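3.2 Study sites and waiting-area conditions

Patients were enrolled at two outpatient internal medicine clinics, Ividier and Teder, both of which serve as teaching sites for residents in their second and third years. Enrollment opened in February and closed on 10 August 2023. A total of 838 adults were approached at check-in, and 496 completed both the intake form and the follow-up call. The remaining patients declined, left before being seen, or could not be reached by telephone after three attempts.

Both clinics used the Plisix scheduling system, which records check-in time, rooming time, and time of first contact with a resident. Wait time was defined as the interval between check-in and rooming. Visits with a missing or out-of-order time stamp were dropped from the wait-time analysis but kept in the analysis of follow-up outcomes. The Garcia continuity index was computed for each patient from the visit history of the previous two years, with higher values indicating that a larger share of visits was made to the same physician.

The two sites differed in how residents were assigned. At Ividier, each resident kept a fixed panel and saw walk-in patients only when the panel schedule had open slots. At Teder, residents rotated through a shared panel in four-week blocks, and continuity was maintained mainly by the attending physician. Seating, lighting, and noise were not controlled at either site. Figure 2 gives a simulated interior with a television on a low wooden stand against red walls.

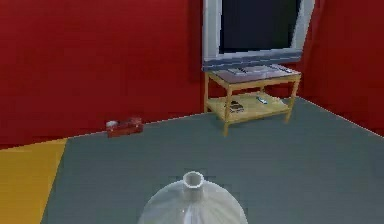
Did longer waits reduce the share of patients who completed follow-up?
Completion fell slightly as wait time increased, but the difference was no longer significant after adjustment for age, clinic, and continuity index.

The adjusted model included a random intercept for resident. Removing this term changed the wait-time coefficient very little, which suggests that differences among residents did not account for the unadjusted result. A separate model limited to the 199 patients with a new diagnosis gave a coefficient of the same sign and a wider confidence interval.

Power was a concern for the subgroup analyses. The protocol called for at least 80 patients in each subgroup, and two of the planned age groups at Teder did not reach that number. These were merged with the adjacent groups before any outcome data were examined. Results for the merged groups should be read with caution, as the patients in them differed in insurance status and in number of chronic conditions.

Follow-up calls were made by staff who had no access to the wait-time records. Calls followed a fixed script, and answers were entered directly into the study database. Disagreements between the patient's report and the chart were resolved in favor of the chart, except for medication use, where the patient's report was kept.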